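Speaker notes – "The Old House Premium"
Gevley Homeowners' Evening, 8/19/26
Hammad Cheema

Start without the slides. Let people sit down. Thank Apolinar Quezada for the room and for reading the first draft, most of which he disagreed with.

Opening. Ask who has paid extra for something because the listing said "original." Wait for hands. Mine goes up too. I bought a house with original windows and spent the first winter wearing a coat in the kitchen.

What I want to argue tonight is fairly narrow. I like old houses and I live in one. I don't believe most of what gets said when they are being sold, and I think the word "character" has been doing a lot of unpaid work for sellers.

First claim to pick at: old houses were built better. Maybe. The ones still standing are the ones we look at. The bad ones burned, rotted or got knocked down, and they don't come up on the tour. Give the Westitico Street example here. The row on the north side gets photographed every spring. The row on the south side was pulled down in June a long time ago and is now a parking lot. Same builder, same years. Pause. People tend to laugh at the parking lot, let them.

Second claim: old materials last. Some do. Slate does, if someone keeps up with it. Old plaster is lovely until a pipe goes. Old wiring is not lovely at any point. If the seller says the wiring "has never given any trouble," ask who looked at it and when. I've asked that question on a lot of doorsteps and the usual reply is a cousin.

Third claim, and slow down for this one: original hardware adds value. Hinges, locks, plates, knobs. I went through 248 old listings for this talk. Of those, 141 used the word "original" about something you could unscrew and carry away in a bag. I followed up with as many sellers as would speak to me. Very few could say how they knew.

You can buy an aged finish off a shelf. Lullelo sells a whole line of it. I have nothing against them, the stuff looks fine on a door. But brown and a bit worn is a look, and a look is not a date.
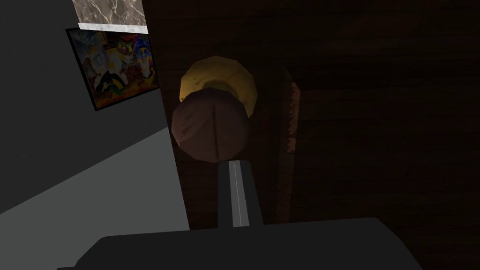 Does a brass plate behind the knob mean the door is an old one?

It tells you what somebody liked at the time they fitted it. Plates get swapped, doors get rehung, and whole sets move from house to house. Look for old screw holes that don't line up, filled patches, and a paint line that stops where a bigger plate used to sit. Even then you have a guess, so pay guess money for it.

Move on quickly, hardware people will keep you there all night.

Fourth claim: the neighbors will thank you for restoring. Tell the Hayat House story, short version. Two years of work on a porch, every spindle matched. The neighbors wanted to know when the dumpster was going. Skip the part about the permit unless there's time.

Money section. Keep this plain. Before you pay the premium, get a price on what the old part will cost to keep. Write the two numbers on one sheet of paper. If the agent won't wait for you to do that, I'd take that as information. A $100 visit from somebody who repairs sash windows taught me more than any brochure I was handed.

Apolinar's objection, and be fair to it: he says people pay for how a place makes them feel, and feeling is worth something. Agreed. Pay for it then. Just call it that and don't write it down as an investment. I have yet to see a survey on this that wasn't paid for by someone selling houses – if anyone has one, please send it to me, I'd read it.

Questions. Expect one on vinyl windows. Expect one on whether I regret my own house. The answer is some winters.

Sign-up sheet for the walk is by the coats. Chairs go back in the side room.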